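January, evening, turn 5

Resumed the Clernberg campaign at the start of turn 5. Weather roll gave frost, so the river hexes count as clear for infantry and remain closed to artillery. The rules are ambiguous on whether frost also lifts the bridge limit. I have ruled that it does not, and have pencilled this in the margin of the rules booklet.

Blue moved first. The Partington brigade left the road at the mill and took the two woods hexes east of it, using its full allowance. It ended the turn out of supply by one hex. I considered taking the move back and let it stand, as the supply line was traced correctly last turn and the error was mine.

Red held the ridge with 7 steps and declined to counter-attack. At the present odds an assault on the ridge comes out at 1 to 1, shifted one column left for slope. Blue needs another 5 strength points in contact before the attack is worth rolling.

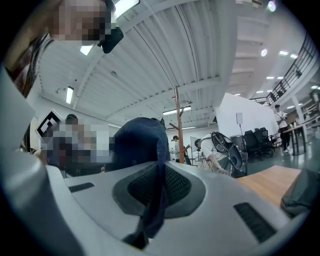 Turn 6

Supply checked before movement, as per the amended sequence. Partington brigade reduced by one step. Its replacement has been entered on the track for turn 8.

Blue then brought the reserve up from Lolosar by road. Stacking at the crossroads came to 12 points, the maximum, so the baggage counter had to wait one hex back. Red used its cavalry to screen the crossroads and the screen was pushed off on the first roll, with no loss to either side. Red retreated two hexes, the second into an enemy zone of control. The retreat rules permit this only if no other hex is available, and none was.

Combat on the ridge postponed again. Odds now 3 to 2.

Points to settle before turn 7:
Does a disrupted unit still exert a zone of control across a frozen river?
The table lists a result for 1 to 2 but the text stops at 1 to 1. Use the table.
Red's hidden battery has not been revealed and must be written down before the next move.

Stopped at 10.40. Counters left in place, turn marker on 7, Blue to move.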